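The planner at Aseck used to take the nearest object first. On a clear table that worked well enough. On a pile, it pulled one thing and dragged the rest along with it.

Yurt, the software the company now runs in its Sturadbridge shop, starts by asking what is lying on top. It builds a small graph of which object rests on which, then picks from the free end. The graph is redrawn after every grasp.

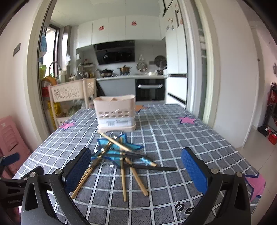 Thin objects are still the hard part. A stick gives the depth map only a few pixels of width, and Yurt will sometimes join two that cross and call them one. Bamboo sticks and black rods tangled over blue fabric on a checked tablecloth give it plenty of chances to do that – the grid lines alone can pass for edges. Release 2602 added a check that follows each stick along its length before the jaws close.

The planner scores 64 grasps per cycle and keeps three. Skunitz, which wrote the controller, wants that cut to two by November.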